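Section 2. Fitting the hand and setting out the parcel bench

By now the Muneo arm should be bolted down and you've earned a cup of tea. What follows took us most of an evening at the Wistport workshop, so please don't feel slow if it takes you one too!

1. Switch off at the wall and wait 20 seconds before touching any connector.

2. Offer the four-bolt collar up to the wrist and tighten the bolts a little at a time, going corner to corner.

3. Bend each finger gently by hand. The linkages should move freely and the pads should spring back without catching.

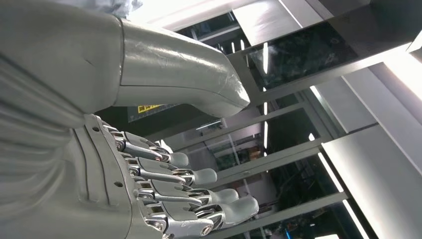
Can I oil the finger pivots if they feel stiff?
Leave them dry for the first month, as oil gathers dust and makes things worse. Slacken the collar slightly and try again.

Caution: keep your own fingers out of the knuckles once the power is back on.

4. Put the scanning pad between the crate and the belt, with its tower at the back. The waybill must face up when a bag goes down on the pad.

5. Run the arms at the slowest setting and practise with soft mailer bags.

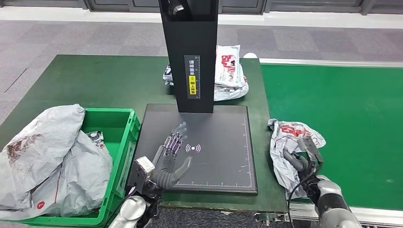

6. When you're happy with that, raise the speed one notch and go through step 5 again (Fabrice Gautier did this 19 times, bless him, and his settings are the ones in the Ferrand file).

Note: save your positions before you shut down.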